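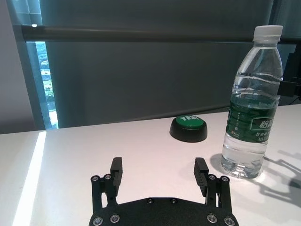
Stokside Gymnastics Club

Stokside Gymnastics Club is an amateur sports club offering artistic gymnastics, trampolining and tumbling. It was founded by Domingo Vergara, a former floor and vault competitor, who began with a weekly evening class in a school hall. The club has 184 members, most of them of primary school age.

History

Vergara's first classes used borrowed mats and a single vaulting box, which had to be put away at the end of every session. Demand grew once the school began recommending the class to parents, and a second evening was added. The club later moved to a former printing works on Lilar Road, where apparatus could be left standing for the first time. The move allowed it to teach bars and rings, neither of which had been possible in the school hall.

Tadeo Maldonado became head coach when Vergara retired from full-time coaching. Under Maldonado the club dropped its separate boys' and girls' beginner classes and replaced them with mixed groups arranged by age. He also started the trampoline section, at first with one trampoline bought second-hand from the Astel leisure centre.

A display planned for Saturday, April 25, 2020 was cancelled after the building closed during the coronavirus pandemic. Coaches set conditioning exercises for members to do at home, and some squads met online.

Facilities

The main hall has a sprung floor, a tumbling track, a vault run-up and a foam landing pit. Beams are kept at three heights, the lowest being used by the pre-school class. Trampolines are in a side hall with a higher ceiling. There is a viewing balcony for parents, reached by an outside staircase, and a small changing area.

Programme

Beginners follow a badge scheme covering rolls, balances, jumps and landings. Gymnasts who complete it may stay in a recreational class or be invited to try out for a squad. Squad members train up to four times a week and enter regional competitions. Adult classes are held in the evening and do not require previous experience.

Competitions

The club's main event is the Rinaldi Cup, an invitational competition held every January. It is contested on floor and vault only, and teams are made up of gymnasts from different age groups, with the combined score deciding the result. Stokside has won the cup 2 times. The Astel club has been its most frequent opponent, and the two have also shared coaching days.

See also

Artistic gymnastics
Tumbling
Trampolining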